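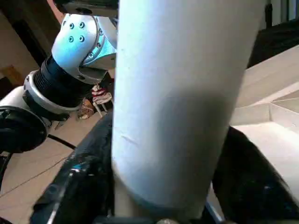 The Gemau mill in Storkham opens its doors to the public one Saturday every June, and after years of driving past the place on the way to my sister's I finally got myself a ticket. I have liked paper since I was small (I was the kid who kept the tissue out of shoe boxes), so you can imagine how early I was standing at the gate. Two women ahead of me had brought folding chairs, and I felt a bit of an amateur.

They take you in groups, and you get a hair net and a pair of foam earplugs before you go anywhere near the machine hall. Keep the earplugs in! I took one out to hear our guide better and put it straight back.

We started in the pulping shed, where bales of waste paper go into a vat that looks like a giant's oatmeal. The smell is hard to pin down - wet cardboard, mostly, with something a little sweet behind it that stayed in my jacket until Monday. Our guide let us put our hands in a bucket of the stuff before it went any further. It was warmer than I expected, and much thinner. By the time it reaches the paper machine it is nearly all water, and the whole business from there on is about getting that water out again.

The machine itself is named Devus, after the engineering firm that put it in, and the crew talk about it the way people talk about an old horse. It is 443 feet long from the wet end to the reel. We walked the full length on a raised walkway, slowly, because everybody wanted to stop at the same spot, the place where the gray soup on the wire mesh turns into something you would call a sheet. I watched it for as long as they would let me and I still couldn't tell you where it happens.

After that came the drying cylinders, which throw off so much heat that my glasses fogged, and then the winding room, where the big reels are cut down to sizes a shop can sell. A woman on the winder told us she can hear a bad edge before she sees it. She has a stick of chalk behind her ear and marks the ends of the rolls with it, quick as anything.

Lunch was in the canteen, soup and a roll and very good lemon cake from Wickramasinghe, the bakery on the corner by the river bridge. I went back there on my way home and bought another half a cake, which did not all reach my sister.

In the afternoon there was a sheet-making table set up in the old rag loft, and I'd tell anyone to head for it first, because by 2 the line was down the stairs. You dip a mesh tray, lift it level, give it a shake and press the sheet out onto felt. Mine had a hole in it and a thumbprint. It is drying on top of my refrigerator as I write this, curling up at one corner.

Tickets are free but there are only 200 of them, and they go quickly once the mill puts up the notice in spring. Parking is in the field behind the boiler house, so wear shoes you don't mind getting muddy.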